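Household Skills, Unit 5: Folding Knits
Instructor: Špela Jurić

Reading for this unit: handout pages on fiber care from January. Bring one plain T-shirt of your own.

Surface
A table is best, but a bed works if the cover is pulled tight. A soft mattress lets the shirt sink under your hands, so press lightly.

Laying out
Put the shirt down front side first. Take hold of the side edge near the hem and draw it straight. Do the same on the other side. Smooth from the middle toward the edges with a flat palm. Long shallow creases in the body can stay if they lie flat. Bunched fabric at the sleeves and shoulders can't, as it makes a lump in the finished fold.

Sleeves
Open each sleeve fully before folding anything. Reach inside if it has rolled up on itself. The seam should lie flat.

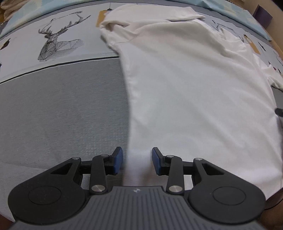
Fig. 6. White T-shirt on a gray sheet. Body mostly flat, sleeves still to be straightened.

Folding
1. Fold one side in to the middle, sleeve included.
2. Turn the sleeve back so it lies along the fold.
3. Repeat on the other side.
4. Bring the hem up to just below the collar, then fold in half again.

Practice
Fold the same shirt until you can do it in under 60 seconds. Dennis Goodall has the spare shirts for anyone who forgets theirs. Next unit: fitted sheets.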